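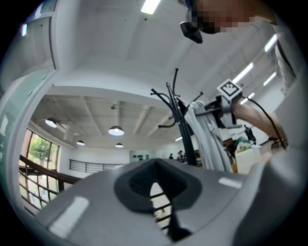 Page last changed: November, 9.40 pm

Cast on the second sleeve of the Drostia cardigan after tea. The first one took 13 evenings, which is longer than I'd allowed, but I ripped back the cap twice. The pattern says to decrease at both ends of every right-side row and I had been doing it every fourth row, because that is how the body is shaped and I didn't read on. My own fault.

Yarn is the Reltholm 8 ply in the colour they call Kollár, a grey-green. I have used it before for hats. It splits if you knit it on sharp needles, so I've gone back to the old bamboo ones in 4 mm. Gauge is a stitch looser than on the metal ones. I decided to live with that on the sleeves and block them a bit harder.

Natália Bednárik rang at lunch about the dye lot. She had one ball left over from her vest and read me the number off the band: 2491, same as mine. She'll post it. That should see me through the cuffs and the button band, and if it doesn't I will do the inside of the collar in the plain grey.

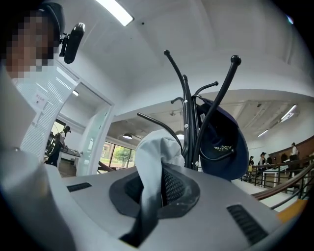

White cloth in the opening, grey housing around it.

Wound the last two skeins this afternoon. One had a knot partway through, so I cut it out and made two small balls. I'll join at the underarm seam where the ends can be hidden.

Peter Procházka wants his Plelturow scarf back for repair. The moths got the fringe end. I told him I'd unpick 10 rows, pick up the live stitches and knit the end again without the fringe. He said leave the fringe off both ends then — fair enough, it saves me cutting 80 lengths of wool.

Sleeve is at the end of the ribbing now. Eighteen rows of it, done with the radio on. Marker placed for the first increase. Need to buy darning needles, the blunt kind, and find the tape measure. Buttons still not chosen. The horn ones are too heavy for this fabric and the little grey ones look like a school shirt.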